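Setting Out Slippers on a Display Stand
Fluscombe Household Guides
Prepared by Aisyah Hutapea. Reviewed by Delali Sowah, Oct 28, 2025.

This guide explains how to set out rubber slippers on a small slanted stand, on a tabletop or a shelf. It applies to entryways, guest rooms and shop counters.

What is needed
A slanted display stand
The slippers, in matched pairs
A soft brush and a damp cloth
A clear stretch of table

Step 1. Prepare the table
Wipe the surface and let it dry. Small items such as potted plants may remain, provided there is room to lay a pair down beside them. A cactus should be moved by its pot and kept out of reach of the sleeve.

Step 2. Sort the pairs
Place left and right together and check that the sizes match. When two pairs are to share one table, finish the first pair before picking up the second. Slippers should be lifted by the heel, which leaves the strap free of finger marks and keeps its shape.
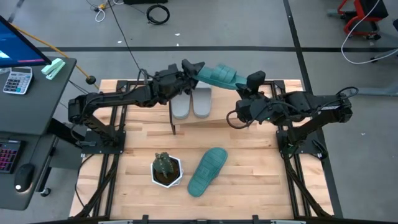 Pairs may be shown with the soles up or the straps up. Soles up is preferred when visitors will want to judge the grip; straps up is usual at home. Whichever is chosen, both slippers in a pair must face the same way, with the toes level with one another.

Step 3. Clean the soles
Turn each slipper over and brush along the grooves first, then across them. Grit collects between small nubs and is easily missed under dim light -- tilt the sole toward a lamp and look again. The notches around the rim require the corner of the cloth.
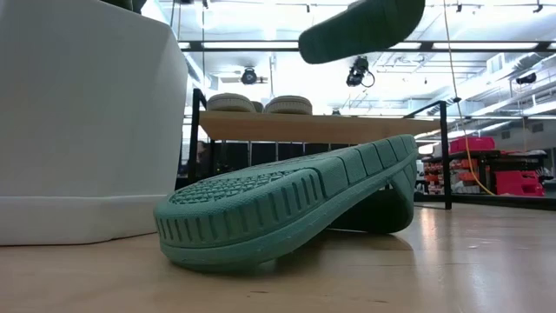

Allow the soles to air dry before they touch the stand. Direct heat should not be used on rubber. Readers caring for the Plernent slipper range should consult the washing instructions supplied with the pair.

Step 4. Place the pair
Set the first slipper down on one side of the stand, then bring the second alongside it. The two should sit close without overlapping. If a slipper slides, lower the angle of the stand or add a thin strip of non-slip liner.

Step 5. Check the result
View the stand from the front and from one side. Straighten any strap that has folded under.

Care of the stand
Dust the stand when the slippers are changed, and tighten the leg if it moves. Pairs put away for the season in January should be stored flat, two to a box.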